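Chapter 2
Sorting Things Out: How We Group the World

Open the junk drawer in your kitchen and dump it on the table. Rubber bands, dead batteries, a key that fits no lock you know, takeout menus, three kinds of tape. Now put it in order. Before you've moved a single thing you have a decision to make, and it's a wonderful one: in order by what? You could go by size, or by what each thing is for, or by how often you reach for it. Every one of those plans works, and every one gives you a different drawer!

This chapter is all about that decision. Scientists call it classification, and it sits underneath almost everything you'll study this year. Biologists group living things, geologists group rocks, and librarians group books (and argue about it more than you'd guess). Once you start noticing categories, you'll find them on cereal shelves, in phone menus, and all over your own school schedule.

Let's start with a real puzzle. In November a beach walker named Dušan Yordanov gave his shell collection to the small Grumetti museum. It came in shoeboxes, 2961 shells in all, with hardly a label among them. Yordanov had kept them by the trip he found them on, so a shoebox might hold clams, snails, and bits of sea urchin all mixed together. The museum staff wanted them by species. Visitors, when asked, mostly wanted them by color. Who was right?

Take a minute with that before you read on. Yordanov's shoeboxes told you what washed up together on one stretch of sand on one afternoon, and that is real information. Regroup the shells by species and it disappears, unless somebody writes it down first. The staff did write it down, and it took them nearly 15 weeks.

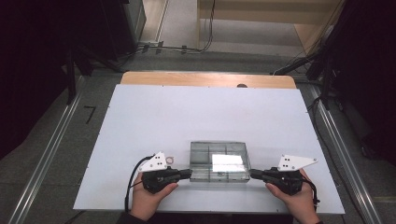 Figure 2.1 A clear box divided into compartments. What rule would you use to fill one like it?

A good sorting rule has to be clear enough that two people working apart would get the same result. "Big shells" and "small shells" sounds simple until you meet a medium one. "Longer than your thumb" is better, but whose thumb? You'll run into this trouble yourself in Activity 2A, and it's a lot of fun to watch a whole table of students discover that they've been using the same word for different things.

You'll also meet the item that fits in two places at once, and the lonely one that fits nowhere. Don't hide these under the pile! Odd items have led people to some of their best ideas, and we'll spend most of Section 2.3 with them.

Words to watch for: category, trait, key, overlap, species

Before you read: List 17 objects from your backpack or bedroom. Sort them into groups, but don't write down your rule. Trade lists with a partner and try to work out each other's rule from the groups alone.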